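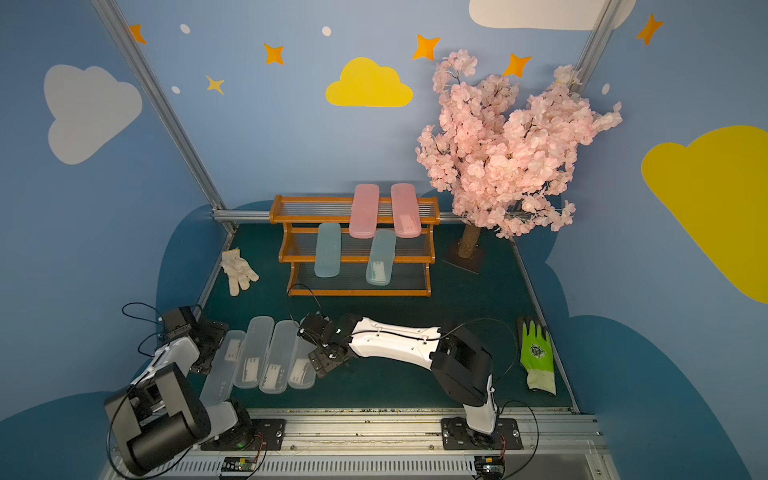 Posted August 12, 2025 in Small Spaces, on Vurinia

How I Sort a Pile of Plastic Cases onto One Little Rack

I own too many flat plastic cases. They started as a way to keep my sticker sheets from curling, then I put washi samples in some of them, then paper scraps I couldn't throw out (you know the ones), and by June I had 128 sticker sheets and no idea where any of them were. So this is how I sort them now, using a wood rack with clear shelves and a corner I painted to look like the sky. It takes an evening if you don't stop to look through everything. I always stop to look through everything.

What you need

A small rack with three tiers
Flat cases in two or three colors
White paper for labels
A pen that doesn't smear
Blue, white and yellow paint, plus a bit of orange, if you want to do the walls too

Start with the walls

Skip this part if your corner is already nice! Mine was a sad beige. I rubbed it down with 80-grit paper, wiped off the dust, and gave it two coats of blue. Let that dry overnight before you do any clouds.

For the clouds I drew the shapes on newspaper first, cut them out and stuck them up with tape so I could move them around. One pale gray cloud, two yellow ones (the one on the right is more of a mustard) and a bit of white up in the corner. I let some of them run off the wall, and I like those better than the ones that fit. The stars have four points and they're easier than they look — paint a thin cross, then fill in toward the middle with a curve. Mine are orange, except for one in pale yellow. The tiny white dots are just the end of a brush handle dipped in paint.

Along the bottom I did wavy shapes in a darker blue. I'd do those last if I were you, after you've stopped kneeling on everything.

Set the rack at the back

Put the rack in before anything else and leave yourself open floor in front of it, more than you think. The sorting happens on the floor. My first rack was a solid pine thing from a yard sale and I could never see what was on the bottom. The slats on this one are clear plastic, and the orange-brown wood looks great against the blue.

I have a fake cherry blossom tree to the right of it. Does it help with sorting? Not a bit. It has a square base so it stands up by itself, and the pink picks up the pink of the cases, and I'm very fond of it. If you add one, check that the branches don't hang over the shelves, or you'll be fishing petals out all year.

Fan out the cases

Take your clear cases and lay them side by side on the floor in a fan, like a hand of cards. Stacking them is quicker but then you only read the top one. With a fan you can see every label and swap two around without lifting the rest. I do five at a time. More than that and I start reaching over things and knocking them crooked.

Label from the inside

I slip the label inside the case, facing out. Stickers on the outside peel at the corners and pick up lint, and getting the glue off again is a miserable job. Cut your white paper a little smaller than the case, write the label big, and close the lid on it. I stopped being clever with the wording. "Birds" is a good label. "Misc. summer 2" is not.

Load the shelves by color

My pink cases go on the top shelf, next to each other. Pink is for whatever I'm using this month. Light blue goes on a lower shelf, one on the left and one nearer the middle, and those are for the finished sets I don't need often. The gap between them is on purpose, so I can get my fingers around the edge.

Clear ones go wherever there's room once the colors are in place, and if a clear case turns into something I reach for all the time, I move the contents to a pink one. That's the whole system. I did try an alphabetical setup for a while and kept forgetting whether I'd filed things under flowers or plants.

A few things I got wrong

I bought 50 cases in one go before measuring the shelf. Please measure the shelf! Put a case down flat, check that it doesn't stick out past the front, then buy the rest.

I also filled them too full. If the lid bows up in the middle the cases slide around when they're side by side. Take a few sheets out and start another case.

And do write the labels before you put the cases on the rack. I've done it the other way and had to take every one of them down again.

Next up is the washi, which is still in a shoebox.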